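Reference > Crime and Law > Unsolved Cases > O

Print this article | E-mail this article

The Odelthorpe parcel thefts

The Odelthorpe parcel thefts were a series of thefts from doorsteps, porches and one unlocked greenhouse in the English market town of Odelthorpe. The police recorded 206 missing parcels before the thefts stopped. One man was convicted in connection with 2 of them. The remainder are officially unsolved, though few people in Odelthorpe would use that word, most having solved them several times over and named a different neighbour on each occasion.

Background

Odelthorpe had little recorded crime before the thefts. The local paper's court column was shared with the gardening notes, and in quiet weeks the gardening notes took the lot. The town's sorting office had closed some years earlier, and deliveries passed to Wavulier, a courier firm whose drivers were paid by the drop and so had no great interest in whether anybody was at home. Parcels were left behind bins, under hedges and, at one address in Chantry Row, on top of a sleeping dog.

The thefts

The first report was made in September by a retired piano tuner who had ordered a pair of slippers. Similar complaints followed from the same street, then from the new estate beyond the railway bridge. The thief or thieves showed no particular taste. Items listed in the police file include a bread maker, a wedding dress, four left-hand golf gloves, a car exhaust and a large quantity of cat litter, which must have been a disappointment to whoever carried it home.

Several packages were later found opened and abandoned on the allotments. The slippers were among them. They had been tried on, according to their owner, who declined to have them back.

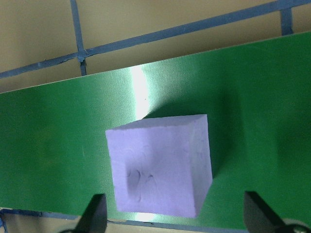

Suspicion fell at first on the Wavulier drivers. The firm replied that its own records showed every parcel as delivered, a point that had not been in dispute. It then offered each affected customer a voucher for use against future deliveries. Take-up was low.

Investigation

The case was given to Detective Sergeant Tonantzin Cuautle, who had recently transferred from a city force and had reportedly asked for something restful. She began by plotting the thefts on a street map and found that none had taken place on Villanueva Close, a cul-de-sac of bungalows on the southern side of the town. Residents of the close put this down to good locks. Residents of everywhere else put it down to the residents of the close, and relations have not fully recovered.

Doorbell cameras were of limited help. The most popular model in the town, made by Prokico, saved recordings only for customers who paid a monthly fee, and many had believed they were paying it. The footage that did survive showed a figure in a hooded coat, of medium height, walking at a medium pace. After a still was published in the local paper the police received 185 calls. A number of callers gave the name of a former husband.

Cuautle then arranged for a decoy parcel to be left in the porch of an empty house. It was stolen while the officer watching it was explaining to a passer-by why he was sitting in a parked car.

Arrest and trial

The arrest came by accident. A 41-year-old warehouse worker tried to return the bread maker to the shop that had sold it, without a receipt but with the delivery label still attached. A search of his garage turned up one further item, the car exhaust, which he had fitted to his own vehicle and which did not suit it.

He pleaded guilty to both thefts at the magistrates' court on 23 October 2020 and was fined £400, with a community order. He denied any part in the others. The prosecution did not press the matter, as he had been working night shifts in another county on most of the dates in question. The chairman of the bench observed that the defendant was either very unlucky or very tired.

Aftermath

The thefts had already ceased by the time of the hearing. Explanations put forward locally include the arrival of parcel lockers outside the station, the departure of a certain family for the coast, and the weather. Cuautle's closing report, parts of which were read out at a public meeting, suggested that there had never been a single thief and that a good many people had simply noticed how easy it was. The report was poorly received.

The file remains open. The wedding dress has not been found, and the bride was married in a trouser suit.

See also: Porch theft; Handling stolen goods; Courier fraud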